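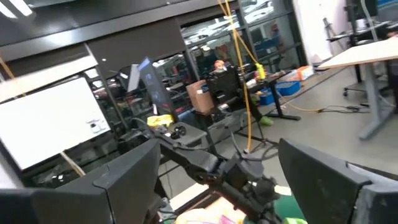
The room at Curnumano, with the whiteboard and the yellow cloth at the table edge.

Dec 12, 2024. The linen review set down in November was taken up today. Mr. Brayan Ospina attended for the household office. It was agreed that cloths be kept by color and that each basket be assigned a single use. The written list stands at 23 items.

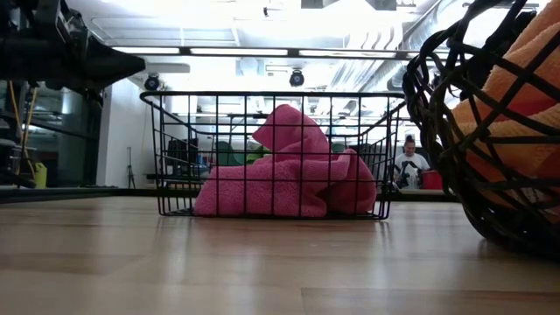 Mr. Ospina asked that the hand towels be folded in thirds before storage. I recorded his request and deferred the question of labels until the Jilirmont order is received.

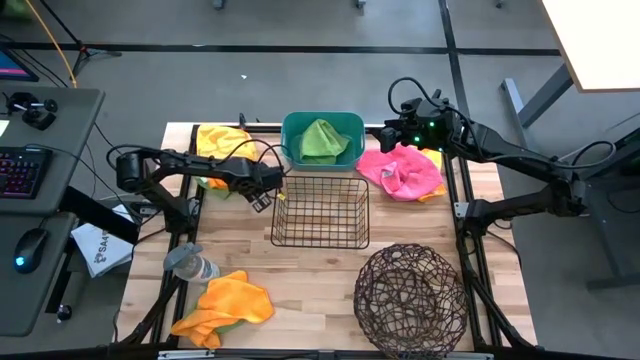
Cloths on the wooden table, with the lime-green one in the teal bin.

Mr. Jericho Macaraeg raised the matter of laundering. Colored cloths are to be washed apart from white ones, at a setting of 40 degrees, and returned to the shelf on the same day. 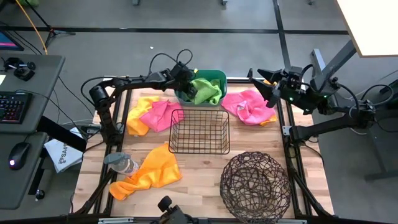

May a cloth be put away unfolded?
Only cleaning cloths may be. Towels must be folded first.

The revised list will be copied to both gentlemen. I closed the book and left the key at the front office.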